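Paper, drawers and the stuff that lands on the counter

I get more mail from you about paper than about anything else, including mold. So I'm giving the whole page over to it this month — school forms, appliance booklets, the lot. I've been doing this my own way for years and some of it will sound fussy, but it works in a small house with a lot of people walking through it.

Start with the counter. Everything that comes in the door gets dropped there, and I gave up fighting that a long time ago. What I did do was put a shallow tray on it, big enough for a magazine laid flat and no bigger. When the tray is full, I sort it. I do this standing up, with the recycling bin next to my foot, usually while the pasta water is heating. If you sit down you start reading the catalogs, and then you want a new lamp.

Hanging folders beat box files for anything you go into more than twice a year. Label them with the plain word you'd say out loud. Mine say CAR, HOUSE, TEETH, DOG. I once had a folder called Miscellaneous Household Correspondence and I never found a single thing in it.

Put the plastic tabs at the front of the folder and keep them all in one straight line down the left. Staggered tabs look lovely until you add a folder in the middle, and then you're moving every one of them (ask me how I know!).

Appliance booklets: tear out the language you read and the warranty page, staple the receipt to the front, and recycle the rest. I did ours in April and took a stack as thick as a loaf of bread down to something I could fit in one folder. Write the model number on the cover in marker while you're at it. It saves you lying on the floor behind the dryer with a flashlight.

Receipts on that shiny thermal paper fade, especially in a warm kitchen. Photocopy the ones you care about. The library here in Bolville has a machine, and I save mine up and do them all in one go.

Now, drawers that stick. Take the drawer all the way out, vacuum the runners, and wipe them down with a cloth that's barely damp. Let them dry. Then rub a plain white candle stub along wooden runners, or use a tiny bit of dry silicone spray on metal ones. Please don't use cooking oil! It's fine for a week and then it turns to glue with dog hair in it. If the drawer still drags, it's probably overfilled. A full-depth drawer of paper can weigh as much as 75 pounds, and cheap runners just aren't built for it.

Load a tall cabinet from the bottom up. Heavy folders low, light ones high, and only one drawer open at a time, or the whole thing can tip toward you. If there are kids in the house, screw it to the wall. I bought a little bracket kit from Codutholm and it took me one evening and one bad word.

For rust spots on a metal cabinet, crumple a bit of aluminum foil, dip it in water and rub gently. Dry it right away and put a dab of car wax over the spot. Old sticker residue comes off with a warm hair dryer and the edge of a library card.

And go for handles in different colors if you can. You remember "the blue one" long after you've forgotten what the label said.
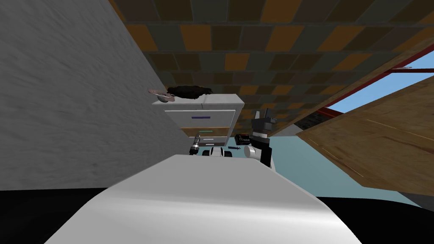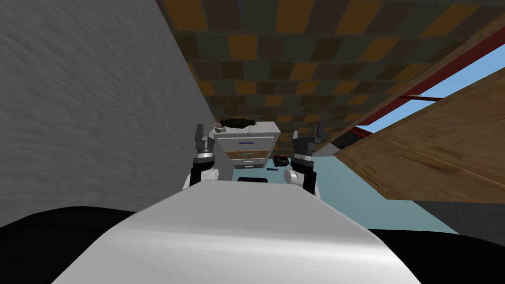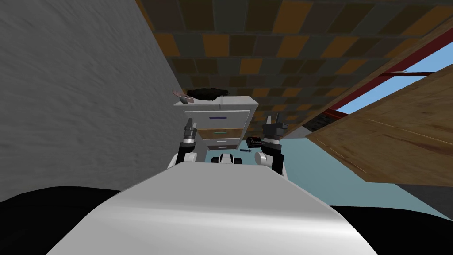
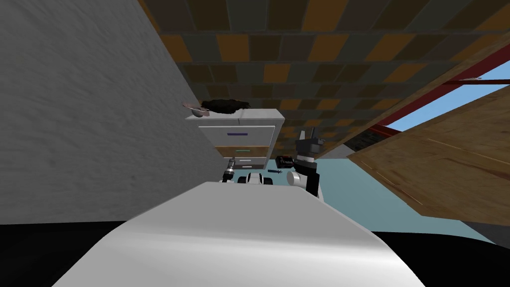

A reader in Flolthorpe wrote in to say that she gave up on paper labels completely and paints her drawer pulls with leftover nail polish, two coats, with a quick sanding first so it grips. Hers have lasted through three moves, she says, and the only one that chipped was the tax drawer, which she admits gets kicked shut.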